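第4章　床まわりの片づけとごみ箱の設置

この章では、Skirkexのデスクユニットを組み立てた後に出る包装材の処分と、デスク脇に置くごみ箱の準備について説明します。組み立ての手順そのものは第3章で終わっているものとします。

最初にお断りしておきますが、付属の収納リーフレットには「片づけは5分で終わります」と書かれています。この章の執筆にあたり何度か試しましたが、5分で終わったことは一度もありません。時間には余裕をみてください。

4.1　用意するもの

・ごみ箱（丸型、デスクの天板下に入る高さのもの）
・透明のごみ袋
・色つきのごみ袋（分別用に別の色を使いたい場合）
・はさみ
・粘着クリーナー
・掃除機

専用のごみ箱や専用の袋を買う必要はありません。Bindelのカタログには丸型ごみ箱専用の袋が載っていますが、口径に対して十分に大きければ、手持ちの袋で用は足ります。「専用」と書いてある袋が普通の袋よりずれにくいかどうかは、比べたかぎりでは違いがわかりませんでした。

4.2　袋をかける

1．ごみ箱を空にし、内側の水気を拭き取ります。
2．透明の袋を広げ、底まで入れます。
3．袋の縁を外側へ折り返します。折り返しは指4本分が目安です。
4．袋と内壁の間に残った空気を、手のひらで押して抜きます。
5．軽いものを1つ入れ、縁が内側へ引き込まれないか確かめます。

注　袋を二重にすると交換が楽になる、という説明をよく見かけます。内側の袋を抜いたときに外側の袋まで一緒に持ち上がることが多く、勧められるほどの効果があるかは疑問です。色の違う袋を重ねた場合は、少なくともどちらを抜いたかは見てわかります。

注　消臭シートを底に敷く方法も紹介されていますが、紙と包装材しか入れないデスク脇のごみ箱では意味がありません。

4.3　ごみ箱の置き場所

1．デスクの段になった棚の側に置きます。
2．椅子を引き、脚やキャスターがごみ箱に当たらないことを確かめます。
3．座った姿勢から手を伸ばし、口の真上に手が届く位置に調整します。

カーペットの上では、ごみ箱が少し傾いて立つことがあります。毛足の長いカーペットでは特にそうなります。滑り止めのついたマットを敷けば安定すると言われますが、マットごと動くだけの場合もあるので、先に底を軽く押して試してください。

注意　暖房器具の吹き出し口の前には置かないでください。薄い袋は熱で縮みます。

4.4　包装材を分ける

組み立て後の床には、大きさも素材も違う包装材が残ります。次の順で進めると、小さいものを見失わずに済みます。

1．金具の小袋を先に集め、中に部品が残っていないか1袋ずつ確かめます。
2．菓子や消耗品の包みなど、色のついた小さな包みを拾います。
3．紙類を平らに伸ばして重ねます。
4．大きな透明シートは最後に残します。

手順4を先に済ませたくなりますが、勧めません。シートを持ち上げると、上に載っていた小さなものがカーペットに散ります。

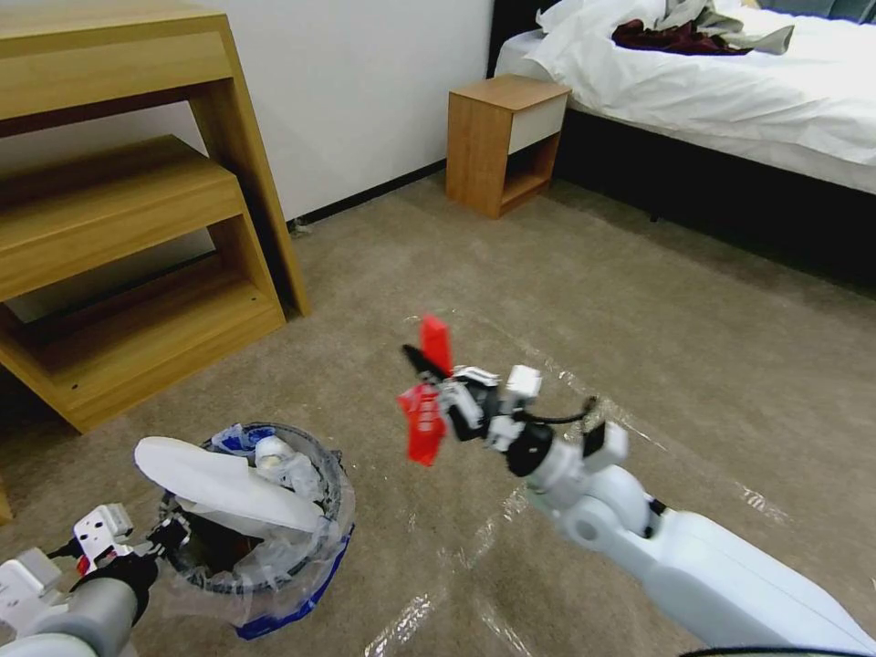 Pereyra 生活用品マニュアル編集室
取扱説明書　本文執筆担当
2023年4月13日 改訂

赤い包みのような目立つ色のものは、どこに落ちていてもすぐ見つかります。問題になるのは透明なシートのほうです。ベージュのカーペットに広がっていると、端がどこにあるのか、光の反射やしわを頼りに探すことになります。足で探らず、しゃがんで手で縁をたどってください。

警告　透明シートの上を歩かないでください。カーペットとの間で滑り、転倒するおそれがあります。

警告　シートや袋を乳幼児やペットの手の届くところに放置しないでください。窒息の危険があります。

4.5　小さな包みの捨て方

1．包みを開き、中身が残っていないことを確かめます。
2．くしゃくしゃのままでもかまいません。かさが気になるときだけ折りたたみます。
3．ごみ箱の口の上まで持っていき、手を離します。

投げ入れないでください。軽いフィルムの包みは途中で向きが変わり、たいていは箱の外に落ちます。

小さな包みを細く折って結ぶ「省スペース折り」という方法が、Lendaの片づけ冊子で大きく取り上げられています。結んでも時間が経つとほどけるものが多く、減るかさもわずかです。手間に見合うとは思えないので、本書では手順に加えていません。

注　プラスチックの包みを資源として分けるかどうかは、お住まいの自治体の区分に従ってください。本体に印刷された表示が小さく、読みにくいことがあります。読めないときは、推測で分けずに自治体の案内で確かめてください。

4.6　紙が口をふさぐとき

平たい紙や薄紙は、ごみ箱の口に渡って止まり、蓋のようになることがあります。紙が縁からはみ出した状態では、次に入れたものが紙の上に載り、中に空きがあっても満杯に見えます。

1．紙の片端を持ち上げます。
2．縦に2回折ります。
3．内壁に沿わせて、立てて差し込みます。
4．袋の縁が一緒に押し込まれていないか確かめ、ずれていれば折り返し直します。

注意　上から強く押し込まないでください。薄い袋は角のあるもので破れます。破れは底のほうに出ることが多く、袋を抜くまで気づきません。

袋の表示にある耐荷重を当てにしないことも付け加えておきます。手元の袋には4000グラムまでと書かれていましたが、尖ったものが当たったときの強さについては何も書かれていません。本書では1000グラムを超えたら交換することにしています。

4.7　透明シートをたたむ

1．シートの上に物が残っていないことを確かめます。
2．短い辺の両角を持ち、反対側の辺に重ねます。
3．中央から外へ手で押し、空気を抜きます。
4．同じ向きにもう一度折ります。
5．端から巻き、ひもかテープで留めます。

しわは伸ばさなくてかまいません。リーフレットには「しわを丁寧に伸ばしてからたたむと半分の大きさになります」とありますが、何度やっても半分にはなりませんでした。空気が抜けているかどうかのほうが、仕上がりの大きさに影響します。

静電気でシートが手や衣服に貼りつく場合は、手を軽く湿らせてください。

引っ越しや模様替えの予定があるなら、シートは捨てずに棚の下段に保管できます。予定がなければ処分してください。「いつか使う」として取っておいたシートが実際に使われたという話は、あまり聞きません。

4.8　仕上げ

1．デスクの下と棚の奥を目で確かめます。
2．粘着クリーナーで、カーペットに残った細かい切れ端を取ります。
3．掃除機を弱でかけます。
4．ごみ箱を4.3で決めた位置に戻します。

注意　掃除機でフィルム片を吸わせないでください。ホースの曲がった部分に貼りつき、吸引力が落ちます。

4.9　うまくいかないとき

袋がずり落ちる
折り返しが浅い可能性があります。折り返しを深くしても直らないときは、袋の口が箱に対して大きすぎます。余った部分を1か所にまとめて結んでください。

ごみ箱が倒れる
中身が片側に寄っていないか確かめます。重しを底に入れる方法もありますが、袋の交換のたびに取り出すことになるので、置き場所を変えるほうが先です。

部品が1つ足りない
捨てる前の袋をもう一度開けてください。金具の小袋に残っていることが多く、次に多いのはシートの折り目の中です。見つからない場合は、部品番号448の補修セットを取り寄せられます。送料を含めて3000円ほどかかるので、注文は袋の中を調べ終えてからにしてください。

取り寄せには日数がかかります。8月は受付窓口の休業期間があり、さらに遅れます。

棚板の高さの変更については第5章を参照してください。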